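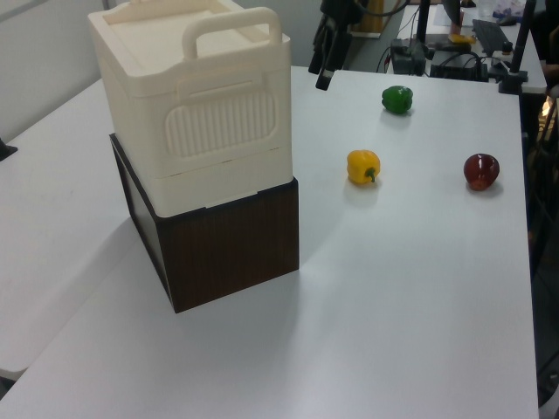 Off-white storage container with lid and carrying handle, standing on the brown box. Peppers are not included.

Grerance storage container with handle, off-white
Sold by Gritstead Household

The Grerance is a large plastic container for the kitchen, the pantry or the hall cupboard. It has a flat lid with a raised rim, and a curved handle for carrying. We have sold it in our shop for several years and it is still the container which customers come back to buy a second time, usually for their mother or for the caravan.

Most people use it for vegetables that do not need the fridge, such as onions, potatoes and squash. Peppers can stay in it for a day or two before cooking, but for longer we advise the fridge. Other customers keep bread in it, or flour and sugar in their paper bags, or shoe polish and brushes. We use one in our own shop for string and tape.

The front has a panel of upright ribs with rounded corners. The ribs give a good hold to the fingers when you pull the container towards you from a deep shelf. A seam runs around the lower part of the body, where the lid section meets the base section. Please look at this before you order, as some customers expect a shallow lid like on a cake tin. The lid section of the Grerance is deep and it forms most of the height. When you lift it away, the things inside stand on a low base and you can reach them from all sides.

The rim on the lid is useful too. Small things placed on top, for example a few lemons or a packet of tea, do not roll off so easily.

The brown box

Under the container in our photograph is the Harahap box, dark brown with a vertical wood-grain pattern on the sides. It is a little wider than the container at the front, so a narrow strip of brown stays visible along the edge. The two are sold separately. Many customers buy both and stand one on the other, to save place on the worktop. The box has square, sharp edges, and we recommend to put felt pads under it if your table scratches easily.

Please do not lift the box and the container together by the handle. They are not joined.

Which colour

The Grerance is made in off-white only. On some screens it looks more like cream, and next to a very white table it will also look warmer than it does alone. If you want to match it with older kitchen pieces, you can ask us for a colour sample. The sample is free, you pay only the stamp.

Cleaning

Wash by hand with warm water and a mild soap. Use a soft brush between the ribs, where flour likes to collect. Do not put it in the dishwasher, the lid section can lose its shape. Let both parts dry completely before you close them. If the container smells of onion, leave it open overnight with a saucer of baking soda inside.

The Harahap box should be wiped with a damp cloth only. Do not leave it standing in water.

Delivery and returns

We send orders within 2 working days. The container and the box travel in separate parcels, and sometimes they do not arrive on the same day. Orders above 78 pounds are delivered free. For collection, our shop in Brurley is open in the morning and in the afternoon, but closed for lunch.

Unused goods can be returned within 6 weeks. Please keep the cardboard. If a part arrives damaged, send us a photograph of it and of the parcel, and we will replace the part.

Spare handles have been in stock again from March. Please say in your order that it is for the off-white model, as the handle for the old round model is shorter and will not fit.

Page updated May 2018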